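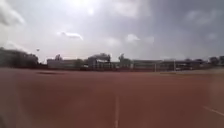
Seit Januar arbeite ich daran, unserem kleinen Fahrzeug das Fahren entlang von Kreidelinien beizubringen. Ich programmiere ihm die Strecke nicht. Ich fahre sie ihm mit der Fernsteuerung vor, und es soll daraus lernen. Ein paar Notizen vom Platz in Plillport, für alle, die Ähnliches versuchen. (Deutsch ist nicht meine Muttersprache, bitte habt Geduld mit meinen Artikeln.)

Das Fahrzeug heißt bei uns Norico. Vier Räder, ein Akku, ein Rechner in einer Brotdose. Die Aufgabe klingt sehr leicht: an der linken Linie beginnen, ihr bis zur Ecke folgen, abbiegen, der nächsten Linie folgen, an ihrem Ende stehen bleiben. Ein Kind kann das nach einer Vorführung. Norico hat von mir bis jetzt 249 Vorführungen bekommen.

Gezeichnet wird mit Kreide auf dem roten Boden. In der Halle hatten wir Klebeband auf grauem Beton, und dort war alles schön: gleiches Licht, gleiche Farbe, scharfe Kante. Draußen ist eine Linie an einer Stelle kräftig und an der anderen fast weg. Für mich als Fahrerin ist das kein Problem, ich denke mir den Rest dazu. Genau diesen gedachten Rest muss das Modell aber auch irgendwoher bekommen.

Mein erster Fehler: Ich bin zu gut gefahren. Meine ersten Vorführungen waren sehr sauber, immer mit den Rädern genau neben der Linie. Das Modell hat also nie gesehen, wie man zurückkommt, wenn man zu weit weg ist. Kaum war es eine Handbreite daneben, fuhr es zufrieden geradeaus weiter, Richtung Zaun.

Natsumi Hirose hat mir dann geraten, absichtlich schlecht anzufangen. Also stelle ich das Fahrzeug schief hin, starte die Aufnahme und korrigiere. Oder ich lasse es von der Linie wegdriften und nehme erst die Rückkehr auf. Das Wegdriften selbst darf nicht in die Daten, sonst lernt Norico das Driften. Dieser Satz hängt jetzt bei uns an der Wand.

Der zweite Fehler war der Daumen. Unsere Fernsteuerung hat zwei kleine Hebel, und ich habe die Gewohnheit, in der Kurve kurz loszulassen und neu zu greifen. In den Aufnahmen ist das eine Lücke von einem Moment, in dem die Lenkung auf null springt. Das Modell hat die Lücke sehr treu gelernt. Es hat in jeder Kurve »gezuckt«, und ich habe drei Nachmittage lang den Motor verdächtigt.
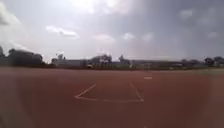
Unser Übungsfeld: drei Linien, die hintere Seite ist offen.

Die offene Seite ist Absicht. Ich wollte, dass eine Linie einmal einfach aufhört. Beim geschlossenen Rechteck fährt man immer weiter im Kreis, und man weiß nie, ob das Modell den Schluss der Aufgabe verstanden hat. Am offenen Ende muss es sich entscheiden. In den ersten Versuchen hat es sich für »weiter« entschieden.

Was geholfen hat: Am Ende der Linie stehe ich jetzt in jeder Vorführung ganz still und lasse die Aufnahme weiterlaufen. Vorher habe ich sofort auf Stopp gedrückt, sobald das Fahrzeug stand. Damit gab es fast keine Daten vom Stehen! Wie soll es stehen bleiben lernen, wenn es das Stehen nie sieht. Sota Honda hat das bemerkt, als er sich die Längen der Aufnahmen anschaute, und ich habe mich ein wenig geschämt.

Zum Licht. Bei bedecktem Himmel mit heller Stelle regelt die Kamera am Fahrzeug ständig nach, wenn wir drehen. Der rote Boden wird blass, dann wieder dunkel, und die Kreide verschwindet manchmal im hellen Bereich. Ich hatte überlegt, die Belichtung fest einzustellen. Wir lassen sie vorläufig auf Automatik und fahren dieselbe Strecke in beide Richtungen, damit beide Fälle in den Daten vorkommen. Wenn jemand damit Erfahrung hat, bitte schreiben.

Jemand hat gefragt, warum ich das Fahrzeug nicht einfach mit der Hand schiebe. Das haben wir versucht. Man läuft gebückt nebenher, die eigenen Schuhe sind im Kamerabild, und das Modell lernt vielleicht, dass ein Schuh zur Linie gehört. Mit der Fernsteuerung kann ich hinter dem Fahrzeug bleiben. Der Rücken dankt es auch.

Zum Aussortieren: 14 Vorführungen habe ich gelöscht. Bei den meisten war ich abgelenkt oder habe die Ecke geschnitten. Tatsyua – Entschuldigung, Tatsuya – Mizuno meint, ich soll strenger sein, denn ein paar weitere Kurven sind nur »fast richtig«. Ich behalte sie trotzdem noch und trainiere einmal mit und einmal ohne sie.

Stand vom 24.4.19: Von 16 Probefahrten ohne meine Hilfe hat Norico bei 3 die ganze Strecke geschafft, mit Anhalten am Ende. Das ist wenig. Im Januar war es keine einzige, und da waren wir noch in der Halle. Die meisten anderen Fahrten scheitern an der zweiten Ecke, wo es zu spät einlenkt.

Nächster Schritt: mehr Vorführungen nur von dieser zweiten Ecke, aus verschiedenen Abständen und mit langsamem Tempo. Danach soll Shota Fujimoto auch einmal fahren. Bis jetzt hat das Modell nur meinen Stil gesehen, und ich bremse, wie ich spreche – vorsichtig und etwas zu früh.

Fragen gern direkt unter diesen Beitrag. Ich antworte am Abend, die Akkus laden sowieso bis dann.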